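Journal Archive > Surface Materials > Volume 9 > Section 4

Print this article | E-mail this article

January
By A. Chacko

4. Gloss change and stain retention in light-colored work surfaces

4.1 Background to the trials

Light-colored work surfaces are chosen for shared rooms on grounds of appearance and lighting. A pale top returns more of the overhead light to the user, and the number of lamps needed to reach a given level on the work plane falls. The cost of this choice is paid in upkeep. Stains that would pass without notice on a dark surface are plain on a pale one, and the cleaning that follows wears the finish. Section 3 treated the light return of new panels. The present section deals with panels in use, and with how quickly gloss is lost under three cleaning schedules.

Earlier work on this question has mostly used rubbing machines with a fixed pad and a fixed load. Such tests rank finishes well but say little about a surface that is wiped unevenly by many hands. In a real room the middle of a table is wiped with a straight arm and light pressure, while the front edge receives short, hard strokes. We therefore measured both zones separately and did not average them.

4.2 Panels and sites

A total of 30 panels was placed in service at two sites, the Senovetti reading rooms and the Celtinbridge workshop building. All panels were cut from one production lot supplied by Vudon and carried the same matte finish. The panels were fitted to existing table frames without edge trim, so that water reaching the edge could enter the core. This was a deliberate departure from the maker's fitting guide and should be kept in mind when the swelling results in Section 5 are read.

Three cleaning schedules were used. Schedule A called for a damp cloth once a day. Schedule B added a mild soap solution to the daily wipe. Schedule C used the soap solution once a day and an alcohol-based cleaner once a week. Staff at each site kept a written log. Where a log entry was missing, the cleaning was treated as not done, and the panel's cumulative count was left unchanged.

4.3 Measurement

Gloss was read with a handheld meter at nine points on each panel, three along the front edge, three along the center line, and three along the back. Each point was located with a card template held against two fixed corners. The meter was checked against its tile before and after every panel. Readings that differed from the previous reading at the same point by more than the repeat error of the meter were taken again after the point had been wiped with distilled water and left to dry.

Color was read at the same points. We report only the yellow-blue axis, as the other two axes moved by less than the repeat error during the whole trial. Stain retention was scored by applying coffee, black tea, and washable ink in small drops, covering them with a watch glass, and wiping them off after a fixed wait. The scoring scale runs from 0 (no mark) to 5 (dark mark with a clear edge).

4.4 Results

The complete data set holds 1503 gloss readings after rejected values were removed. Gloss rose on all panels in the early part of the trial. A rise of this kind is expected on matte finishes, where wiping flattens the highest points of the texture and leaves a smoother surface. The rise was largest on the front edge under Schedule B and smallest on the back line under Schedule A.

After 1000 logged wipes, front-edge gloss under Schedule C had begun to fall, while the other two schedules showed no change in direction. The fall came with a higher stain score for ink, from 1 to 3, and with a slight shift toward yellow. Coffee and tea scores did not move. We take this to mean that the alcohol cleaner had opened the finish enough to admit the ink dye but not the larger particles in the two drinks. Cut sections would be needed to confirm the point, and none were taken in this trial.

Beige tops gave lower stain scores than white tops for tea, and equal scores for ink. Part of the tea result is visual: a faint brown mark has less contrast against beige, and the scale depends on what the scorer can see.
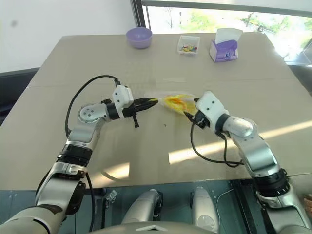
Figure 9. Beige tabletop with two silver-and-white robotic arms extending over it.

The contrast effect can be separated from true retention by using the yellow-blue readings in place of the visual score. When this is done, the gap between beige and white narrows but does not close. The remaining gap is within the spread found between panels of the same color, and we do not regard it as a property of the pigment.

Differences between the two sites were small. Celtinbridge panels showed more fine scratches along the front edge, and their gloss readings there were more scattered. Senovetti panels showed fewer scratches but more ring marks, nearly all of them on the center line. Neither pattern changed the ranking of the schedules.

4.5 Limits of the trial

The logs record that a panel was wiped, but they do not record how hard or with how many strokes. Cloths were replaced at the discretion of each site, and a worn cloth is likely to carry more grit than a new one. Room humidity was not controlled. Finally, only one finish was tested, and a glossy finish would be expected to lose gloss from the first wipe, with no early rise. The edge-swelling data for the same panels are given in Section 5.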